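Pellundale Community Laundry Help Desk
Ticket 174: Whites coming out grey and stiff from machine 4
Status: Resolved
Opened by: Nia Llewellyn, Skemley branch
Category: Wash quality

Original report

Hello all! I've got a proper puzzle for you. Since the start of March the whites from machine 4 have been coming out dull, and the towels are so stiff they practically stand up on their own. Colours look fine. Machines 1 to 3 seem fine too, with the same powder and the same water supply (as far as I know, they all come off one pipe in the back passage).

Tried so far:
Ran an empty hot wash with soda crystals. Slightly better for one load, then back to grey.
Swapped the powder for a fresh box. No change.
Cleaned the door seal, which was fairly grim, and the drawer, which was worse.

I love a good laundry mystery but the Monday regulars are starting to mutter. Any ideas very welcome!

Reply from Help Desk, 9.20 am

Thanks Nia, lovely clear report. Grey and stiff together nearly always means something is being left behind in the cloth, either powder or minerals or both. Could you do these checks for us, in this order, and note what you find?

1. Rinse test. Take one clean, dry towel from machine 4 and put it through a 40 degree wash with no powder at all. Look through the door ten minutes in. If there are suds, the old powder never got rinsed out.

2. Flat check. Fold a white piece from the same load and lay it somewhere with daylight from a window. Greying shows up much better on a smooth folded surface than on something bunched in a basket. Look along the creases for chalky lines.

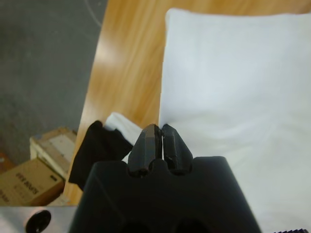

3. Load size. Tell us how full the drum is for a normal whites wash. You should be able to get a hand in flat above the dry load.

4. Rinse setting. Hold the Rinse button on the Ulance panel until the display changes and write down what it says. Don't alter it yet!

5. Inlet filter. Turn off the tap, unscrew the hose at the back and look at the little mesh cup inside. Have a towel ready for the drips.

Update from Nia, 2.45 pm

Right, this was great fun. Results:

Step 1: Suds! Loads of them, halfway up the glass, from a towel I'd have sworn was clean. I called Meredith over from the ironing side to see and she was as delighted as I was.

Step 2: No chalky lines that I could find, only a general flatness to the white. I held a new pillowcase next to it and the difference was a bit embarrassing.

Step 3: Guilty. We've been filling it right up on busy mornings. No room for a hand, flat or otherwise.

Step 4: Display says r1. Machines 1, 2 and 3 all say r3.

Step 5: Filter had a fair bit of grit in it. I've rinsed it under the tap and put it back. No leaks.

Reply from Help Desk, 3.10 pm

Brilliant work, and r1 is your culprit, with some help from the overfilling. It means one rinse where the others are doing three. Our notes show the panel on 4 was changed in the winter and the new ones come set to r1. We should have caught that, sorry!

Please do the following:
Set machine 4 to r3, then switch off at the wall for a minute so that it saves.
Halve the powder for the next few whites washes. There's plenty still sitting in the cloth.
Leave space at the top of the drum.
Give the worst pieces two washes with no powder before going back to normal.
Skip the fabric softener for now. It coats the fibres and makes towels less thirsty.

For shirts, open out the collar and cuffs before they go in, and again when they come out. Powder loves to hide in doubled-up cloth. Spread each one out while you check it over, lifting any folded parts to look underneath, and send it round again if the fabric feels slippery or tacky when damp. 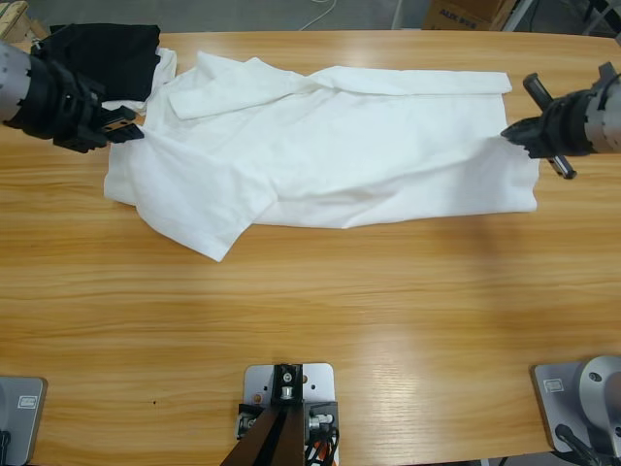

White garment spread on the table, with part of the fabric turned over at the upper middle.

Update from Nia, Monday

It's worked!! Two no-powder washes and the towels are soft again, really soft, and the whites are most of the way back. A couple of the older tea towels are still a bit sad but I think they were sad before. Machine 4 still shows r3 after being switched off overnight, so the setting has stuck.

The only gripe is that a whites wash now takes 20 minutes longer, so I've changed the times on the wall sheet. Meredith has put a line of tape inside the basket to show a sensible load, and people are mostly sticking to it.

Could you check the panel at Pellundale too? I was over there last week and their towels felt awfully familiar.

Reply from Help Desk

Wonderful news, and good shout. Pellundale was on r1 as well, now changed. We've opened that separately and linked it to this one. The r3 setting has been added to the fitting sheet for new panels.

Closing this ticket. If the suds come back, reply here and it will reopen by itself.

Linked tickets: 127 (Skemley, replacement panel, machine 4)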